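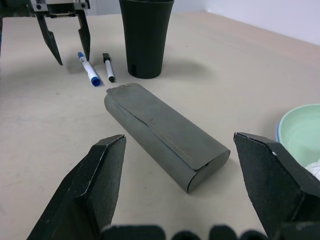
A gray glasses case on the table.

Matchday staff wanted - Fandimholm Football Club

Fandimholm is looking for 2 part-time matchday assistants for the new season, starting in February. The club plays its home games at Pelkonen Park, capacity 3,642, and fields a men's first team, a women's first team and an under-18 side. Most of the work is on men's and women's first team dates, with a few youth cup games on top.

The job

Both assistants report to the matchday manager. On a normal home game you will:

Open the ticket windows and set up the card readers
Hand out team sheets to the press row and the stadium announcer
Meet the referee and assistants at the side gate and take them to their room
Keep the substitution log and pass it to the league after the final whistle
Collect lost property from the stands and enter it in the office book
Help close the turnstiles and lock the east side

Evening games kick off at 7:30 p.m. and staff are expected at 4 p.m. You will usually be done an hour after full time. Cup games that go to extra time run later and are paid to the end of the shift.

The ticket windows run on Tavevus. You don't need to have used it before. New staff get two paid training evenings in the club office before their first game.
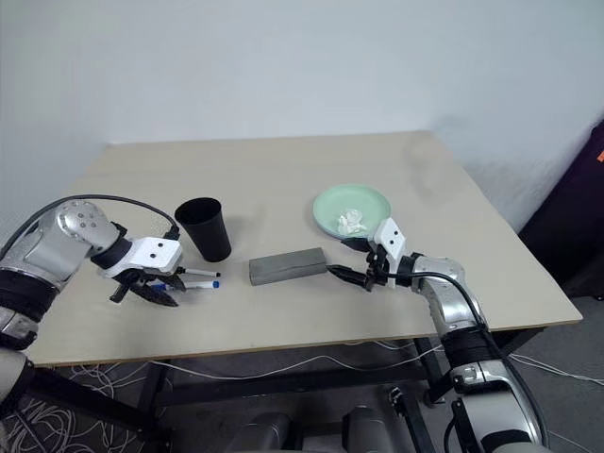 What we ask for

You must be 18 or older and able to work most home dates. The fixture list comes out in January and changes after that, mainly when a cup draw moves a league game, so some flexibility is needed.

Experience with ticket sales, a front desk or event work is useful. You should know the basic rules of soccer well enough to fill in a substitution log without help. The job involves a lot of stairs and standing outside in all weather. A driver's license is not required - the number 2 bus stops at the main gate.

Pay and benefits

Pay is $200 per home game, paid at the end of each month. You also get a club jacket, a hot meal on shift and two season tickets for family or friends. Travel is not covered.

The positions are paid for under the club's agreement with Hirnent, our main sponsor, and run for one season. They may be extended.

How to apply

Send a short letter and a resume to the club office, or drop them off at the ticket window on any home date. Tell us which dates you already know you can't work. Applications close at 5 p.m. on the last working day of January. Interviews are held at the stadium and take half an hour.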